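Solel releases task planner that checks its own steps against the camera

10 January 2024 – by the newsdesk
3 min read

Solel has released the second version of Benus, its planning software for robots that work in kitchens and other cluttered rooms. The main change is that the planner now compares each step of a task with what the cameras report before it moves on to the next one.

In the first version, a typed instruction such as "put the fruit on the plate" was turned into a full list of steps at the start. The robot worked through the list and only stopped if a motor fault or a collision was reported. If the gripper came up with nothing in it, the remaining steps were still carried out, and the log recorded the job as finished.

Benus 2 keeps the list but treats it as a draft. After every grasp or release, the perception module produces a short written state, naming the objects it has found and how they relate to each other: spoon in pot, board under plate, canister behind board. The planner reads this and either carries on, repeats the step or writes a new list from that point. A repeat is allowed twice before the software asks an operator for help.

Solel says the extra check costs little time. The state is worked out while the arm is still travelling, and most of the delay comes when objects overlap and the module asks for a second view before it commits to an answer.

Overlap has been the main concern during development. Much of the tuning was done on household worktops, with soft toy food used for the pick and place tasks and ordinary kitchen goods left in position around it. Plush objects bend when they are gripped, so their outline changes between one image and the next, and the older perception module often lost track of them or listed the same object under two names. The new one keeps an identity for each object across a task and lets its shape change within limits set by the user.
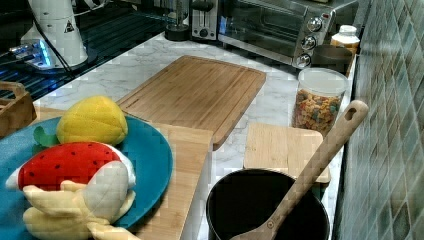

Stergiou, which has been running the release on its own arms since the test version came out in June, said the replanning was welcome but that the written states needed more work. Its developers reported that relations such as "behind" and "in front of" were still given from the camera's point of view, so a plan made with one camera could not be passed to a robot with a different mounting without being rewritten. They also asked for a confidence value next to each relation, so that the planner could be told to ignore the weaker ones.

Solel accepts the point about viewpoints. A setting that ties all relations to the base of the robot is already in the code but is switched off by default, as it depends on a good calibration between camera and arm. The company expects to turn it on in a later update, once the calibration tool has been moved into the main package. It gave no date for confidence values.

The release also changes how collisions are handled. Benus used to treat everything outside the task as a single obstacle map, rebuilt at the start of each run. Tall items and thin items now get separate margins, and a long handle sticking out of a pan no longer makes the whole area around it off limits. Users who preferred the old behaviour can restore it with one line in the configuration file.

Logging has been rewritten as well. Each run now produces a single file with the instruction, the states, the plan at every stage and the matching camera images, which can be stepped through in the viewer. Old logs can be read but not replayed. A set of 40 sample runs is included with the download, among them several in which the robot fails and hands over to the operator.

The software connects to arms through Lultinico, the open driver layer that Solel has used from the start, and needs a current version of it. Anyone with custom drivers will have to add a call that reports the gripper width, as the new check relies on it to decide whether something is being held. An upgrade should take around 2 hours for a standard set-up, according to the release notes, most of it spent on recalibrating the cameras.

Benus 2 is free for teaching and research. Commercial users need a licence for each arm, and existing licences carry over without a new fee.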